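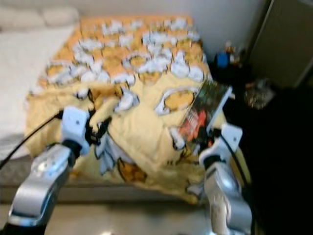
What should be checked first when a two-arm bedroom unit starts to drop what it is holding?
Start with the finger plates and their screws, then the cable on the same side, and leave recalibration until both have been ruled out.

These notes cover the routine care of the Vurkari two-arm unit used in the bedroom exercises. They supplement the bench manual and do not replace it. Students are expected to have read section 2 of the manual before the practical.

1. Before power is applied

Look over each gripper in turn. The finger plates should sit square to the housing, and no screw should stand proud of the surface. Dust and lint from bedding collect behind the plates and are removed with the dry brush in the Clura kit. Solvent wipes are not to be used on the white housings.

The external cables need more attention than any other part. Each one must hang with enough slack for the arm to reach the far side of the mattress, but a loose loop will catch on a blanket fold or a pillow corner. Run each arm by hand through its full reach and watch the cable as it goes. If it pulls tight at any point, re-seat the clip before continuing.

2. Grip settings

Soft goods and rigid goods are stored as separate profiles. Profile 80 is for blankets, pillows and other items that give under pressure. Profile 1056 is for books and boxed items, which need a firmer hold near an edge. An arm left in the wrong profile will usually report fault 1884 – the code refers to closing force and does not mean that a motor has failed.
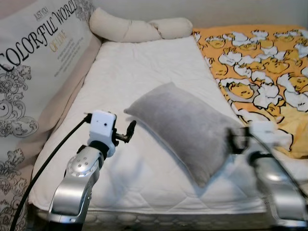
Rikumley, June

Practical session, Thursday group
Instructor: Marlina Govindasamy
Bench support: Faizal Yeoh

The bed is the working surface for this session. A quilted mattress pad and a plush pillow are suitable for checking the soft profile, as the pile shows where the fingers have pressed. Approach slowly from the foot of the bed and keep the second arm clear of the first until both have reported ready.

Record the following for each arm:
Gripper inspected and brushed
Cable slack checked at full reach
Profile selected
Faults shown, with the time

3. Replacing a finger

Power must be off at the wall. Support the forearm with one hand while the screws are loosened, and keep left and right parts in separate trays. After fitting, open and close the gripper by hand before power is restored. Worn fingers go in the Ong cabinet with a completed tag.

Questions about the log sheet should be sent to Ratih Kusuma. Requests for spare cables go to Hanneke Timmermans.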